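One Sweater, Five Ways: A Student Wardrobe Project
Lacey Bunting and Liam Pearce
Textiles and Everyday Dress, Drallum College

Why we picked this

We both love clothes and we both have very small closets, so this project was an easy choice! Our question was simple: can a plain knit top carry a student through a whole month without looking like the same outfit over and over? Most style advice tells you to buy more. We wanted to find out how far you can get with one good piece and whatever you already own.

What we did

We ran the project through February, when everybody on campus is in layers anyway. Lacey wore a crew neck from Entili that she found at the Tundach thrift store for 19 dollars. Liam already had a gray one from high school (a little stretched at the cuffs, but he wouldn't hear a word against it). We each planned five basic outfits and kept a diary of what we wore, where we went, and how we felt in it by dinner time.

The five outfits were: over a collared shirt, tucked into high-waisted pants, under a long coat, tied over the shoulders, and belted or half-tucked with jeans. The shoulder tie was the one we were most nervous about, and it ended up being Lacey's favorite. Liam tried it once for a seminar and then went back to the collared shirt.

We also asked 29 classmates to fill in a short form about color. We were so curious about this part! Nearly everyone said they owned a black or gray top, and far fewer had anything in a pastel, even though many of them wrote that they liked how pastels look on other people. One answer we loved: "I would wear pink if I knew what pants to put with it."

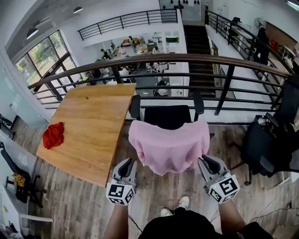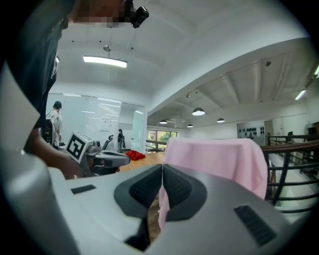 Pale pink fabric, seen in both pictures.

What we learned about color

Soft shades are much easier than people think. Navy, charcoal, cream and olive all sit well beside a light pink or a washed-out blue, and dark denim works with every one of them. The combination that got Lacey the most compliments was a pale top with chocolate brown corduroys, which we had written off on paper as too 1970s.

Care

Knits like to be folded. Liam hung his for the first week and got those little points at the shoulders, so he steamed them out and cleared a shelf. We washed both tops cold, inside out, and dried them flat on a towel. Lacey's pilled under the arms, and a cheap fabric comb from Oltow took care of it in five minutes.

If we did it again

We set a budget of 100 dollars for extras and came in well under it, so next time we would put some of that toward a better belt. We would also start the diary with photos of each outfit, as our written notes get pretty vague by week three ("jeans again, nice").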